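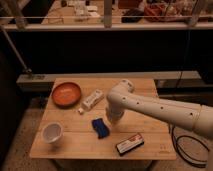 Spent Tuesday afternoon at the Rarkex open day in Tostow. Notes follow, mostly on the tabletop manipulation demo, which is the part I went for. Thread.

Format: 30 minute slots, 10 visitors to a slot, one bench per slot. I had the 2.30. The bench was a square wooden table on carpet with a single white arm coming in from the side. Household objects, no fixtures, no trays with cut-outs.

Sandro Bortolotti ran the session. He gave a two minute introduction, then mostly kept quiet and let people watch, which I appreciated. Questions at the end.

The task is plain pick and place from a typed instruction. You name an object and where it should go. The software, called Nernadano, plans the grasp and the move. Visitors could type one instruction each.

Cycle time first, as everybody asks. Some 18 seconds from pressing enter to the gripper opening again, by my watch. Sandro said they cap the arm speed when the public is in. He would not give the uncapped figure.

Approach is top-down. The last link hangs more or less vertical and the gripper comes in low over the wood. Sensible for small boxes. I would like to see what it does with a flat dish, where there is very little rim to get hold of. 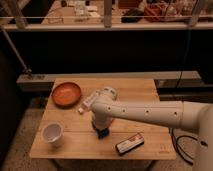
Gripper low over the table, between the cup and the small box with the red and white label.

The small white cube is the object I would watch if you go. A position error that makes no difference on the cup is most of the width of the cube. Sandro's answer was that they correct during the descent and do not trust the first estimate. Fair enough.

Asked about lighting. They retune when they move rooms, and he reckoned that takes 60 minutes if nothing else has changed. Longer than I expected. Anyone planning to wheel one of these between sites should put that in the schedule.

Asked about logging too. Every attempt is kept, including the failed ones, and the failures get sorted by hand on Fridays. No plans to automate the sorting yet.

Not covered: payload, price, or what happens when two objects are touching. I put the last one on the feedback form.

Pringle had a conveyor demo in the next room - parcels, suction cups, much louder. I only caught the end of it, so no notes.

Practical bits: book ahead, the slots go quickly. Parking is at the back, signposted from the wrong side of the building. Next open day is in April and I have put my name down for the bench with two arms.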